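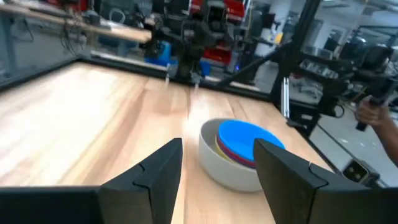
Colored plates stacked in a white bowl on a wooden tabletop.

Wemgate Cricket Ground, Saturday open day

Gates opened at 9:30. Entry was free, parking was $2, and the tour groups were capped at 18 people. Mine was led by Ursina Gasser, who opened the batting for Wemgate and now runs the indoor school.

The square has nine pitches. Two are kept for league matches and the rest rotate through club and junior games. The soil is a heavy clay loam, rolled in several short sessions during the week before a match. Gasser passed around a core sample and pointed out the root depth. The outfield drains to the east, and the slope is easy to feel when walking from the Marti End to the pavilion.

The indoor school has four lanes. Lane 1 runs a Nekeo bowling machine with a digital speed setting – visitors could face six balls each at the lowest one. I hit two of mine.

The records room is upstairs. Gasser's career line is on the wall: 3,127 runs in all club matches, with a best season of 711. The scorebooks are shelved by year, and several early volumes are missing. The old Pokero scoreboard is still wired up in the corridor, though the wickets column sticks at 4.

The tour took 50 minutes. The next open day is in December and covers the indoor school only, as the square will be under winter covers.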